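Labeling and Looking After Switches in a Home Workshop | Rosalia Workshop Notes

Most home workshops grow one tool at a time, and the switches grow with them. After a few years there is a dust collector on one side, a compressor on the other, a bench light that shares a strip with the battery chargers, and no clear record of what turns off what. An afternoon spent sorting this out is worth more than another clamp rack.

Start with the panel

Find the breaker for each workshop circuit before you do anything else. Plug a lamp into an outlet, turn breakers off until it goes out, and write the number on a piece of masking tape. Stick the tape on the outlet. When every outlet has its tape, copy the numbers onto a card and fix it inside the breaker door. Use pencil or a paint pen. Ballpoint fades, and so does most ink on glossy tape.

My shop has 3 circuits: lights on one, bench outlets on another, and the big saw by itself. Lights should never share with the saw. If the saw trips the breaker you do not want to be standing in the dark next to a blade that is still spinning down.

Cleaning

Fine dust gets into toggle switches and makes them stiff. Unplug the tool, brush around the switch with a dry paintbrush, then vacuum with a soft nozzle. Don't blow compressed air straight at a switch. It pushes the dust further in. For greasy buttons, use a cloth barely damp with dish soap and water, and dry it right away. Keep solvent off plastic caps, as some of them craze.

I clean mine every 60 days in the winter, when the door stays shut, and less often in summer.

A switch that still feels gritty after cleaning should be replaced. So should one that gets warm, buzzes, or has to be pressed twice.

Labels that stay on

Wipe the surface with rubbing alcohol first and let it dry. Put the label beside the switch, where your fingers won't rub it. Round the corners with scissors and they won't lift. A box of 200 plain white labels from Clandetti has lasted me since the bench was built, and I still have most of it.

Write what the switch does, in as few words as you can. "Dust" is enough. "Main dust collection unit on/off" will be too small to read.

Spare parts

Keep spare switches in a lidded jar with the screws that belong to them. Write the voltage and amp rating on a slip of paper and put it in the same jar. Never fit a switch with a lower rating than the one you took out.
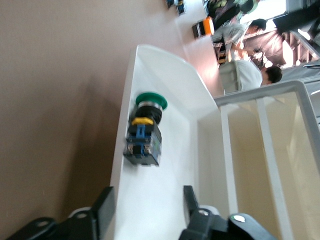 Replacing a switch is mostly a matter of keeping track of the wires. Turn off the breaker, unplug the tool, and check with a tester before touching anything. Take a photo of the old connections, then tag each wire with tape. On a push button with a green mushroom cap and a blue-and-black contact block, the wires go to the metal screw terminals on the block, so tag each one with the terminal it came off. Strip only as much insulation as the terminal needs, tighten the screw, and give the wire a gentle tug. Put the cover back on before you restore the power. If the wiring doesn't match your photo or the insulation looks brown or brittle, leave the breaker off and call an electrician.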